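Home Threads Media & Politics Search Log in

Zirkimis shutting its comments, moving everyone to Duvo
4 min read

**inkwell_pete**
So that's it then. Email went out December 15, 2021, comments under all Zirkimis articles closed, everything shifts to an app called Duvo. Paying members only. Been reading the magazine since it was a blog with a brown background and I learnt more under the articles than in them. Half the corrections on the planning bribes series came from readers.

No consultation. One line about "healthier debate".

**marrowfat**
Good. Have you read what goes on under there lately? Any piece on housing, 400 comments, same few people calling each other traitors. I stopped looking in September.

**inkwell_pete**
Then don't look?? Easy.

**Tansy_B**
Bit more to it. They had 2 moderators and one left. Murray Gilchrist said as much in his editor's note, wasn't hidden. You can't run an open comments section on election stuff with one person, legally it's asking for trouble.

Went to the readers' meet-up in Stotmont btw, quite a decent turnout and plenty of grumbling about exactly this.
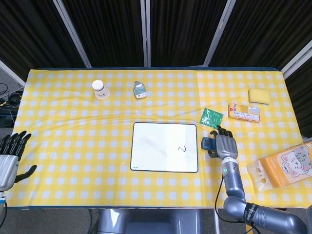
Yellow checks and a paper cup, Stotmont.

Gilchrist's line was that the open comments were scaring off contributors. A couple had asked for theirs to be turned off seperately. I believe him, fwiw.

**old_hansard**
I don't. Contributors who can't stand being disagreed with, at a magazine that goes on about free speech every other week. The June editorial (the long one) said a paper that won't print its critics "has something to sell". Well now they're selling the critics a login.

**marrowfat**
Free speech isn't a right to a box under someone else's article. We've done this one to death.

**old_hansard**
Never said right. Said hypocrisy. Different word.

**Bawa reader**
Bawa did the same thing, remember. Closed comments, promised a weekly letters page, letters page lasted 4 issues. Then a "mailbag" that was mostly people saying how much they liked Bawa.

Anyway what bothers me is the archive. Do the old threads stay up? The one on the bypass inquiry had 109 replies and somebody who'd clearly sat through every session of it. You won't find that stuff anywhere else.

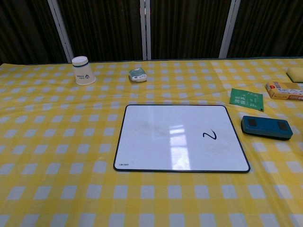 I emailed asking, got an auto-reply. Saved the bypass thread as a pdf just in case, formatting's awful but the text is all there. If anyone wants it message me.

**Tansy_B**
Asked about the archive. Answer was "read only for the time being". Make of that what you will.

**inkwell_pete**
Time being = until the next redesign.

**marrowfat**
Or it means read only for the time being. Not everything's a plot Pete.

**inkwell_pete**
Cancelled my sub anyway. Will prob be back by spring, still like the cartoons.

Reader comments

**gorsebush**: Duvo wants your phone number before it lets you in. No thanks.

**Lyle77**: More than one of those "traitor" accounts was the same bloke, surely. Identical spelling of "parliment".

**quietlyfurious**: Could I have the bypass pdf please, can't work out how to message on here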